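Ticket: Order export stops at 400 rows, photos missing in the rest
Product: Plarnex Shop Manager, desktop version
Opened by: Vlasta Bošković
Assigned to: Tayla Rutherford
Opened: July 16, 2019
Priority: Normal
Status: Solved

Vlasta Bošković wrote:

Hello,

I keep a small online shop for second-hand knitwear, the name is Balia. I use Plarnex for the stock list and for the orders. Every month I make an export to a CSV file and send it to my accountant at Kowalczyk. Until now it was always fine.

This month the export has only 400 rows. In the program I have 1000 articles in the list, so more than half is missing. There is no error message. The green bar goes to the end, the program says "Export complete", and the file opens normally. I noticed the problem only when the accountant asked me where the winter articles are.

What I tried already:

Closed the program and started it again. Same result.
Restarted the computer. Same result.
Exported to another folder, because I thought maybe the disk is full. It has enough space. Same result.
Exported only the category "Cardigans". This one came complete.
Exported only the category "Sweaters". This one stops early, but I don't see any error.

I did not change any settings since January. I attach the log file and the last export. Please tell me if you need something more.

Kind regards,
Vlasta

Tayla Rutherford replied:

Hi Vlasta,

Thanks for all the detail, it saves us a round of questions. I looked at your log. The export reads the articles in the order they were created, and it quits when it reaches a record it can't read. It should warn you and it doesn't. I've reported that part separately.

Could you send me:

1. The version number (Help, then About)
2. The last row of the exported file
3. Whether you imported any articles from another program

Tayla

Vlasta Bošković wrote:

Hello Tayla,

1. The version is 8.
2. The last row is a gray scarf, article name "Scarf long gray". It has nothing unusual that I can see.
3. Yes, I forgot to say it. I took over the stock of another seller who closed her shop. She used Bristach, and she gave me her list as a file. I imported 40 articles from it. This was after my last good export, so it could be connected.

I looked at the article that comes after the gray scarf in my list. It is the first one from the Bristach import. In the program it looks normal, with the title, the price and the description. When I click on it, the description field needs a few seconds before it shows.

Vlasta

Tayla Rutherford replied:

That's very likely our culprit. Bristach lets sellers paste formatted text into the description, and it can bring along hidden characters. Our import accepts them and our export chokes on them.

Please make a backup first (File, Backup, Full). Then open that first imported article, copy the description into Notepad, delete it from the field, and paste it back from Notepad. Save, and run the export again. If the file gets one row longer, we know we're right.

Tayla

Vlasta Bošković wrote:

I made the backup and did as you wrote. The file is now one row longer and it stops at the next imported article. So you are right, and I am glad, but I would not like to do this by hand for all the others. Is there a faster way?

One more thing, maybe it is not important. The photos of the imported articles are there in the list, but in the preview window I see only an empty square. For my own articles the preview works.

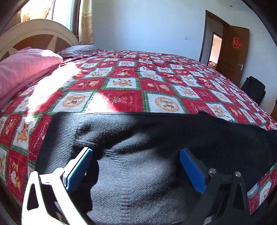 Tayla Rutherford replied:

There is a faster way. Go to Tools, Maintenance, Clean Text Fields. Choose "Descriptions" and tick "Remove hidden characters". You can limit it to the imported group, so your own articles stay as they are. Bold and italic text in those descriptions will be lost.

The preview is a separate matter. The import keeps the old path to the photo folder. In the same Maintenance menu, run Rebuild Previews after the cleaning.

Tayla

Vlasta Bošković wrote:

Hello Tayla,

I did both steps in the order you gave. The cleaning finished without a message, and the export has now all 1000 rows. I compared the first and the last article with the program and they are correct. The previews are also back, only they load a little slower than before.

The lost bold text is no problem for me. I sent the new file to Kowalczyk and they could open it.

Could you please add a warning to the import page? I read it twice before I started and it says nothing about formatted text.

Thank you for your patience,
Vlasta

Tayla Rutherford replied:

Glad it's working. I've passed your request to the people who write the help pages and linked it to this ticket. The slower previews should settle once each one has been opened. I'm marking this as solved, and a reply here within 8 days will reopen it.

Tayla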